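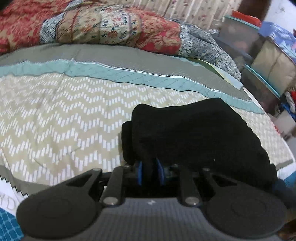 Plullomel is a documentary post-production company working with directors and small producers on factual films for cinema, television and festival release. We take a project from camera originals to delivery masters, and most of our work is feature-length. The company has two partners, Pongsak Sombatkul, who runs picture, and Åsmund Aasen, who runs sound. Much of the material we receive was shot in homes, at close range and in available light, and dark fabric is a good test of it: a piece of black knitwear bunched up on a quilted bedcover should keep its folds after grading and should not close up into a flat patch. We check shadow detail of this kind on every title before the grade is signed off.

About > The company

Company background

Plullomel began as an editing room hired out by the week. Sound was added when Åsmund Aasen brought his mixing work under the same roof, and the two sets of accounts were merged a year later. The editing room is still let to outside editors when our own schedule allows. Rates are given on request and include an assistant for the first day.

Picture

Editing is offered with or without an editor. Where a director brings their own, we provide the room, the storage and an assistant for syncing and logging. Rushes are copied on arrival to two separate sets of drives and verified before the original cards are returned. Proxies are made at a fixed size and carry the source timecode and file name in the lower margin.

Grading is done by Pongsak Sombatkul in a room painted neutral grey. A cinema grade is made first and the television version is derived from it, with a separate trim pass. Directors are asked to attend the first day and the last. Remote viewing is possible, though we do not take final approval from a laptop screen.

Archive material is conformed from the best available source. Frame rate conversion is agreed shot by shot with the editor, and we keep a written list of what was done to each clip. The list is delivered with the film.

Sound

The mixing room is set up for stereo and 5.1. Dialogue editing is normally scheduled before picture lock on documentary work, with one reconform included in the quoted price. Further reconforms are charged by the half day. Music and effects tracks are prepared for all titles intended for foreign sale, and interviews are kept on their own stem so that a voice-over version can be made later without going back to the session.

Recent work

Lornanari, a feature documentary on river ferry crews, came to us with 1268 separate clips from four types of camera. Picture and sound were both finished here, and the film was delivered in a cinema version and a shorter television version. The two were graded together to avoid a second conform.

Hägglund is a three-part series on a family sawmill. We carried out the dialogue edit and the mix only. The original location recordings had been made at differing levels over several winters, and 859 lines were treated one by one.

Brallex is in the edit at present. The director's archive includes some 1000 still photographs, which are being scanned and catalogued by our assistants ahead of the assembly. Completion is planned for April.

Delivery and storage

Masters are supplied as files, with a cinema package where required. Each delivery includes a technical report, a music cue sheet template, subtitle files in the agreed languages and the grading and archive notes mentioned earlier. Films are watched from start to finish by someone who has not worked on them. Faults found at this stage are corrected at our expense if they arose here.

Project media is held for twelve months after final delivery. After that it is returned to the producer or moved to tape, for which there is an annual charge. We do not delete anything without written instruction from the rights holder named in the contract.

Enquiries

Producers asking for a quotation should send the expected running time, shooting ratio, camera formats, delivery list and intended date of picture lock. A rough cut is useful but is not required. Quotations are normally returned within five working days and stay valid for sixty. Students may apply for reduced rates in the weeks when the rooms are not booked, and should include a letter from their course.

Page last revised October 2026

14 shares | 0 comments

This website uses cookies to remember your settings and to measure visits. Accept | Decline | Read our cookie notice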